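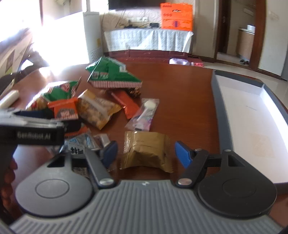
Ticket 162: used book order, wrong edition received
Opened 16/07/2019 by Bok-nam Cheon
Store: Wergate Books

Customer ordered the Sternuton paperback, listed as Good. Received the Walimden hardcover — same title, different cover.

Checked the listing. Both editions were under one ISBN after the Byun import. Split them and corrected the stock count to 4.

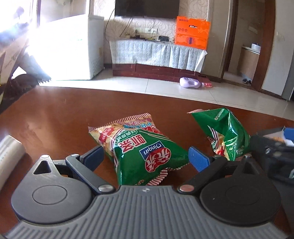 Snack bags on the table, one green bag marked PRAWN.

Import log shows 33 more titles merged the same way. Nine fixed so far. Refund sent — customer is keeping the hardcover.

Status: open, remaining titles pending.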